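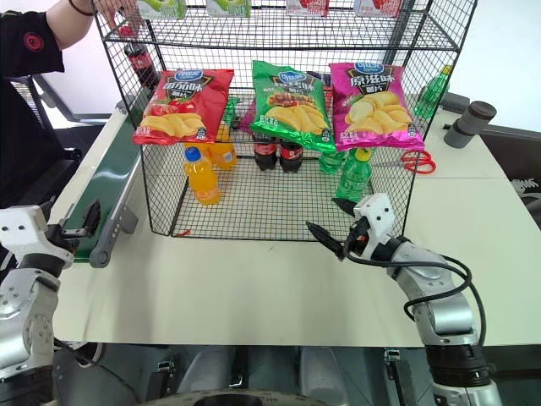
I finished my first full season as an indoor soccer referee last week. I worked 17 games, all of them in the Grondeo adult league, most of them late in the evening. A few people asked me to write down how it went, and I was going to do it anyway for my own records. Some things changed when I stopped playing and some didn't. I still get to the hall too early. I still eat potato chips before a game, which I know is wrong, and given a choice of red, green and pink bags I'll take the red one with the tomato on the front. I still tape my left ankle. But I sleep better on game nights than I did as a player, and I didn't expect that.

Sep 18, 2019

I played in this league for a long time, mostly on the left and mostly not very well. In February my knee swelled up after a game and stayed swollen, and the doctor said I could run on it but should stop twisting it. Indoor soccer is all twisting. I sat out the rest of the winter session and went to watch my old team a couple of times, and I found out I don't like watching. The league had a sign up by the front desk saying they were short on referees. I took a picture of the sign and did nothing for two weeks, then sent the email.

The training

There was one evening in a classroom and one evening on the court. The classroom part was mostly the rule book read out loud, with stops for questions. I thought I knew the rules. I had been playing under them for years, and I got a lot of the practice test wrong. I had the kick-in wrong. I had the back pass to the keeper wrong in a way that I used to argue about as a player, loudly, so I owe some people an apology.

The evening on the court was more useful. We took turns working a scrimmage while the others stood along the wall and watched. The first thing they told me was that I was blowing the whistle too softly. I'd blow it, and the players would look over at me to see if I meant it. The instructor made me stand in the middle of the empty court afterward and blow it over and over until it sounded like a decision.

My whistle is a Sonidik, the plain black one with no pea in it. I bought two. One lives on my wrist and one is in the bag. I've only needed the spare once, when I left the first one on top of my car.

Where I worked

Nearly all my games were at Setiawan Hall. If you've played there you know about the floor. It's fine when it's dry, but there is a strip in front of the far goal that gets slick when the weather is humid, and players go down there without anybody touching them. I gave a foul there in my second game that I'm now sure was just the floor. The defender told me so at the time. He was polite about it, and I said what they train you to say, that I'd seen what I'd seen.

The other thing about Setiawan is that the benches are right up against the touchline. When you run the line on that side you hear everything. A lot of it isn't about you at all. People talk about parking and work and who is driving home. I used to think referees could hear all of my complaints and were choosing to ignore them. Now I know that you hear the first one or two and then it turns into noise, like a fan running.
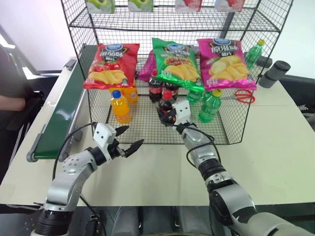 Chip bags in a row, boxes on the shelf over them.

What I got wrong

I kept a notebook. After each game I wrote down the calls I wasn't sure about, before driving home. Looking back over it, the same few problems come up again and again.

I was too slow on advantage. Indoors the ball moves so fast that by the time you've decided to let play go on, the chance is gone, and then it's too late to bring it back. Early on I would wait, see nothing come of it, and blow anyway, which annoys both teams equally. By the middle of the season I was deciding sooner, and when I decided to stop play I stopped it right away.

I also watched the ball too much. When you play you watch the ball and the space you want to run into. When you referee, the ball mostly looks after itself, and the trouble is between the pair of players who have just finished with it. There was a game in the summer where a player got an elbow in the ribs well behind the play and I missed it completely. I saw him on the floor and had to guess. I didn't give anything, because I hadn't seen anything. His team was furious and I don't blame them. I thought about that one for a good while afterward.

And I talked too much. I'm used to talking on the court. I explained every call to whoever asked, and then to the next one, and then the game was standing still and I was in a debate. One of the more experienced referees told me to give the signal, say one short sentence if someone asks nicely, and walk to the next position. It sounded rude to me. It works much better, and the players seem to prefer it.

Cards

I showed three yellow cards and no reds the whole season. I don't know if that's low. One of the yellows was for kicking the ball away, one was for a tackle from behind, and one was for something said to me that I won't type out here. I was nervous about that last one, since I used to play against the man and we get along fine. He came up after the game and shook my hand and said he had it coming. The next time I had his team he didn't say a word to me all night, which I think was also him being friendly.

I was ready for worse behavior than I got. There were some bad nights. A game between two teams at the bottom of the table was by far the most bad-tempered one I had, and I still can't explain why, as neither of them had anything to play for. Otherwise people mostly wanted to play and go home.

Paperwork

The league moved its match reports over to Plustance this year, so there are no more paper sheets. You put in the score, the scorers and the cards on your phone, and both captains tap to confirm. When it works it takes a minute. The signal inside Setiawan is poor, so I ended up standing out in the parking lot with a captain on each side of me, all of us holding phones up. I still write the score on the back of my hand in pen. I had one report disappear between the hall and my house, and the only reason I could fill it in again was the pen.

If anyone from the league reads this, please let us save a report and send it later.

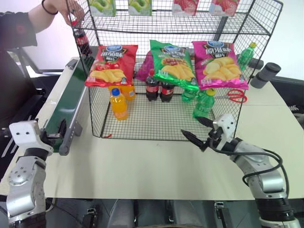
Fitness

I figured refereeing would be easier on the body than playing, and for the knee it has been. I had no swelling all season. There's a lot of sideways shuffling and short sprints, but you choose when to turn, and no one is leaning on you while you do it.

It's harder on the feet. As a player I came off every few minutes. A referee doesn't come off, and on the nights when I had back-to-back games I was on my feet the whole time apart from the breaks. I got a blister in the spring that took forever to heal. I changed to a flatter shoe with a wider front and thicker socks and didn't have the problem again. I also started bringing my own water, and drinking it, after a headache that lasted into the following afternoon.

I did some running in between, just slow laps at the park, and a few ladder drills on the driveway. The drills helped more than the laps. I'd like to be quicker going backward. On a fast break the other way I'm usually still at the halfway line when the shot goes in, and then I'm calling a goal or a corner from too far off.

Next session

I've said yes to the winter games. They asked if I'd do some of the higher division too, and I said I'd like to shadow someone for a few weeks before I decide. That division is a good bit quicker, and the players know the rules better than I did when I started. I don't want to learn on their time.

I've been asked whether I miss playing. I do when I walk in and hear the warm-up, the ball hitting the boards behind the goal. Once the game starts I'm too busy. My old team came up on my schedule early on and I asked to be moved off it, and I'll probably keep doing that. They've found a better left side than me, in any case. I watched part of their last game from the door while I was waiting for mine to start.

I need to order new socks and get the spare whistle back onto a lanyard before the first week. I'll put up another post around the middle of the session if there's anything to say.

Search this blog
Type and hit enter
Search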